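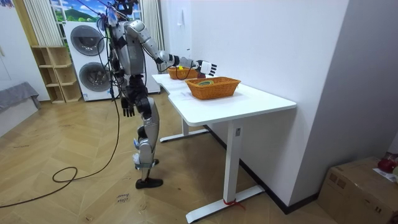

Niloufar Ghasemi: I would not sign the Silden agreement until they send you the funding terms. The short version on the sign-up page says "no win, no fee" and leaves it there. The long version says what comes off the top if the case settles. Those are different documents and you are only being shown one of them.

kettleback
Posted 25th October

Did you get the long version by asking for it, or is it online somewhere? I signed in the spring and all I have is a confirmation email with a reference number.

For anyone new to the thread, this is the case over Silden charging the "account care" fee on phone contracts after the contract had ended. Ó Dubhghaill are the lawyers, Bikutia is putting up the money, and Jonico runs the sign-up portal and the mailing list.

Niloufar Ghasemi

By asking. I wrote to Ó Dubhghaill, not Jonico. Jonico just sent me a link back to the FAQ. The lawyers sent a PDF a week or so later with the funding agreement summary attached. Some of it was blacked out but the part on how the money gets split was readable.

marlpit

What does the split look like? If it's a third I don't care. I was never going to sue a phone company by myself over a fee that size.

Niloufar Ghasemi

It isn't a flat third. Bikutia gets the greater of a multiple of what it has spent or a share of the total. The multiple goes up the longer the case runs. So if it settles early you probably do fine, and if it drags on the multiple starts to eat the pot. There is also the insurance premium, and that comes out before anyone gets paid.

marlpit

OK but a share of something beats all of nothing. I keep seeing people in here treat the funder like it's stealing. They are paying for the experts and the court fees and if it loses they get zero back.

kettleback

Nobody said stealing. People want to see the number before they sign, same as they would with a car loan.

oldferry

I used to process claims for a living (insurance side, retired now) and I've read a lot of these. If it helps, this is what I would ask for in writing before signing, in this order.

1. The full order of payment if there is a settlement. Who is first, who is second, where the members come in. If they won't give you the percentages, they can still give you the order.

2. What happens if you leave. Mine had a cooling-off period of 14 days, and after that you can still leave but you may owe a share of the costs if the case later settles and you took a separate payment from Silden. Read that one twice.

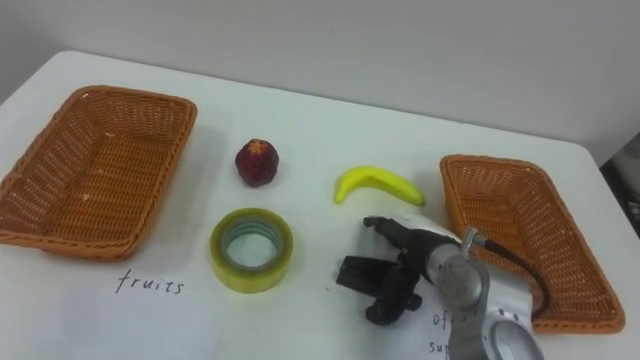 3. Whether the insurance covers the other side's costs in full or up to a limit, and who pays if it goes over the limit. The answer should be "the funder." If the answer is longer than that, ask again.

4. Who can accept a settlement for you. In some agreements it's a small panel of members, in some it's the lawyers on the advice of a senior attorney outside the firm. You want to know whether you get a vote or just a letter.

5. What happens to money that isn't claimed. It can go back to the defendant, to a charity, or to the funder. This matters more than people think in cases with small payouts, where plenty of members move and never update their address.

Keep the emails. Don't do any of this by phone.

tahmineh_y

Tahmineh Yazdani here, I post under this name in the utilities section as well. Good list. On number 4, I asked and was told it is a panel of two members plus the outside attorney. I asked how the members were picked and got a vague answer. They were the first ones to sign, as far as I can tell.

I'm less bothered by the funder's cut than by the portal. Jonico asked me for a copy of my ID and a bank statement, and when I asked how long they keep them the reply was "for the duration of the matter." That could be years. I sent the statement with everything but the Silden lines blacked out and they took it without comment, so it's worth trying.

marlpit

They need ID so people can't sign up twice. That's normal.

tahmineh_y

Sure, ask to see it. Why keep it? My bank looked at mine and gave it back.
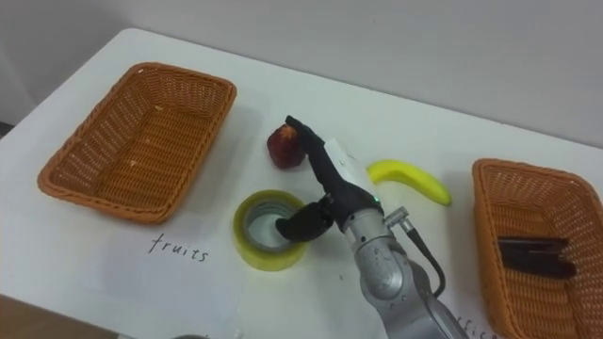

I also never got a straight answer on whether Jonico is paid per sign-up. If it is, that explains the reminder emails. I had one in March telling me the list was "closing soon" and it is still open now. The page said 3,933 people had registered the last time I looked, and that figure hasn't moved in a while, so either people have stopped joining or they have stopped updating the page.

kettleback

I got the "closing soon" email too. That's why I signed. A bit annoyed to hear that.

oldferry

There is usually a real deadline behind those but it's the limitation date, and that depends on when you were charged, so it would be different for each of you. A blanket "closing soon" is marketing. I'd write and ask what the deadline is for your own claim and on what basis. If they are running the case properly they'll have that to hand.

marlpit

Can I ask the opposite question. Has anyone here tried just complaining to Silden? My brother-in-law did it over the same fee on his line and they refunded it to his account. No lawyer, no funder, no ID. He had the whole amount, not what's left after everyone else eats.

Niloufar Ghasemi

If you haven't signed anything, yes, do that first. It costs you nothing. If you have signed, stop and read the section oldferry mentioned in point 2. Taking a refund directly could count as a recovery under the agreement, and then a cut of it is owed. I don't know if they would chase anybody over an amount like that. I wouldn't want to find out.

The other thing to watch is what Silden asks you to agree to. A refund as "goodwill" with no terms is fine. If they send a form saying full and final settlement, you are giving up whatever the case might win for you, including interest.

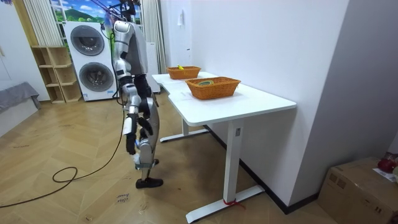 I did the complaint route on my second line, the one I hadn't put in the claim. First reply was a template saying the fee was in the terms. I wrote back and asked them to point to the clause, and to explain what care was being provided on an account that had been closed for nearly two years. The refund came with the next letter. They didn't admit anything and I didn't sign anything.

marlpit

So the individual route works and the group case is for people who can't be bothered to write two letters. Which is me, to be fair.

tahmineh_y

It's also for people who don't have their old bills. My mother threw hers out. She can't prove the dates and Silden told her they only go back so far on closed accounts. In the court case they'd have to hand the records over. She isn't going to get that with a letter.

kettleback

I disagree with marlpit as well. If everybody who complains gets quietly refunded and everybody else doesn't, Silden keeps nearly all of the money. The case is the only thing that puts the whole amount on the table. I'd still like to see the funding terms though.

oldferry

Agree with both parts of that.

kettleback

Wrote to Ó Dubhghaill this morning using the list above, minus number 3 which I'd already found in the confirmation email attachment (it says the funder covers any shortfall). Will post what they send back. Does anyone know if they answer faster if you quote the reference number or is it the same queue

Niloufar Ghasemi

Quote it. Put it in the subject line. My first email didn't have it and I had to send it again.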